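The Mukstead Spare Bed, Summer Clear-Out
Posted 4 July 2024

Every June the spare bed at Mukstead stops being a bed and becomes a depot. Hair things, parcels, boxes, the contents of the drawer that won't shut. I tip it all out on the sheet and sort until I can see flowers again, then someone comes to stay and it goes back in the drawer.

The rules are as last year. Anything with a twin gets paired up. Anything stretched beyond use goes in the bag for Brirkach, where my aunt stuffs cushions with it. Anything I can't name goes to Hüsnü Ağca, who can't name it either but has a bigger drawer.

This year's gallery is short. I kept stopping for tea. 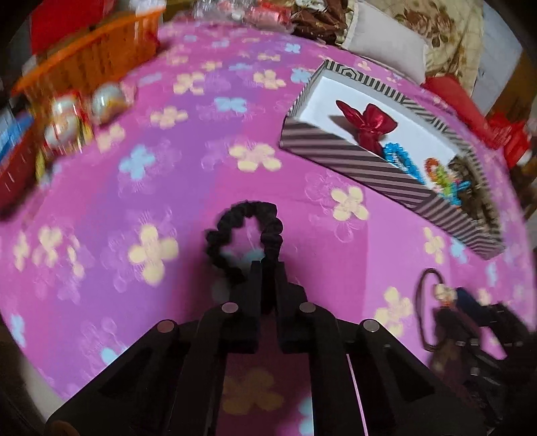
Benedek Borbély writes that a scrunchie should never go in the stretched pile until it has had a night in a bowl of warm water, and that he has brought several back from the dead this way. He doesn't say whose.

Black scrunchie, above the pink and purple florals. Filed under "keep", along with every other scrunchie I have ever sorted.

The drawer still won't shut.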